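取付板を見れば使われ方がわかる 金物修理のレオカディア・マコフスカさんに聞く

2022年6月15日　文・編集部

レオカディア・マコフスカさんの作業場は、町外れの倉庫を仕切った一角にある。看板は「Grorik」とだけ出ている。持ち込まれるのは古い家具の金具、戸棚の蝶番、事務机の引き出しのレール、壁掛け用の取付板など。新品を売る店ではないが、棚には外した部品が保管してあり、その数は台帳の上で3,892点になる。

「捨てられないわけではないんです。同じものがもう作られていないから、取っておくしかない。ひとつの板を直すのに、別の板から留め具をもらうことがよくあります」

マコフスカさんが金物を扱い始めたのは、家具工場のKozłowskiに勤めていたころだった。組み立ての工程にいて、毎日同じ金具を同じ位置に留めていたという。やがて検品に回され、戻ってきた製品の不具合を調べる係になった。

「戻ってくるものを見ていると、木が割れたという苦情でも、原因は金具のほうにあることが多かった。穴の位置がほんの少しずれている。あるいは板が薄くて、力がかかると反る。木のほうは悪くないんです」

工場を辞めて独立したのは11月で、最初の冬は注文がほとんどなかった。近所の家の戸棚を直しているうちに、事務所や学校からも声がかかるようになった。今は年に401件を受けている。

作業台は木の天板で、長く使って色に濃淡がある。金属の台にしない理由を尋ねると、部品に傷がつきにくいことと、小さなねじを落としたときの音が違うことを挙げた。

「木の上だと、ねじはあまり跳ねません。金属の台だと跳ねて、どこかへ行ってしまう。探す時間がいちばんもったいない」

プレス加工の取付板は、見た目が単純なわりに手間がかかるそうだ。平らな一枚の鉄板に見えても、中央を溝のように盛り上げたり、左右の面に浅いくぼみをつけたりして、曲がりにくくしてある。どこに段があり、どこが平らかで、力の受け方が変わる。

「叩いて直そうとする人がいますが、平らにすればいいというものではないんです。盛り上げてあるところをつぶしたら、板は弱くなります。まず、もとの形がどうだったかを考えないといけない」
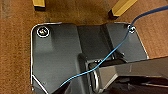
■道具と手入れ

濃い灰色の板に、縁だけが銀色に光る。マコフスカさんは金具を見るとき、まず縁と穴を見るという。

「縁は手がよく触れるところですし、穴の周りには力が集まります。穴が丸いままなら、たいてい大丈夫。楕円になっていたら、どこかで無理をしています」

上の角の二つの穴は大きさが違い、片方は輪で囲まれて、中に留め具の頭がのぞいている。板の下寄りには磨いたような金属の輪が立ち、細い青いケーブルが板を斜めに横切る。

ケーブルについては、机まわりの金具を扱うようになってから気を使うことが増えたと話す。

「昔の金具は金具だけで済みました。今は机でも棚でも、どこかに線が通ります。縁にこすれる位置だと、被覆が傷みます。だから縁はやすりをかけて、指でなぞって引っかからないところまでやります」

仕上げには番手の違う紙やすりを使い分ける。バリを落とすときは80番、最後は600番。それより細かくしても、使っているうちに同じことになるので、やらない。電動工具はMastonの小型のものが一台あるが、使うのは穴をさらうときくらいで、あとは手でやる。

油は少なめにする。つけすぎると埃を呼び、木にしみて跡が残る。可動部に一滴落とし、動かして、余った分は布で拭き取る。

「お客さんにも同じことを言います。動きが悪いからといって、たくさんつけないでください、と。先に埃を取るだけで直ることもあります」

外した部品の保管には、Kenusの浅い引き出しケースを使っている。品名では分けず、穴の間隔で分類しているのが特徴で、持ち込まれた板に定規を当てれば、見るべき引き出しが決まる。この方法に落ち着くまでに、三回並べ替えた。

「最初はメーカー別でした。でも、古いものはメーカーがわからない。次に大きさで分けたら、同じ引き出しに合わないものばかり入る。結局、取り付けるときに問題になるのは穴なんです」

断る仕事もある。大きく裂けた板や、人の体重を支える金具で溶接が必要なものは引き受けない。溶接の設備がないことに加えて、直したあとの強さを自分で確かめられないからだという。

「新しいのを買ったほうがいい場合は、そう言います。怒る人もいますよ。でも、落ちてからでは遅いので」

これから金具を自分で外してみようという人に、何を勧めるか。マコフスカさんは少し考えて、ねじを穴ごとに分けて置くことだと答えた。同じに見えるねじでも、長さが違うことがある。紙に板の形を描き、穴の位置にねじを刺しておけば間違えない。

「私も今でもそうしています。台の横に厚紙の束があるでしょう。あれは全部そのためのものです」

取材の間に、引き出しのレールを抱えた客が一人来た。マコフスカさんは穴の間隔を測り、上から二段目の引き出しを開けた。

コメント（4件）

戸棚三段
穴の間隔で分類するのはいいですね。うちは空き缶に全部まとめて入れていて、毎回ひっくり返しています。

みなと
80番から600番まで、間は何番を使っているのでしょうか。いきなり飛ばすと傷が残りませんか。

kanamono_suki
＞みなとさん
私は間に二種類はさみます。鉄ならそれで十分です。記事の方のやり方はわかりませんが。

鈴の音
厚紙にねじを刺す方法、今日さっそく椅子でやってみました。前脚と後ろ脚で長さが違っていて、混ぜていたら危なかったです。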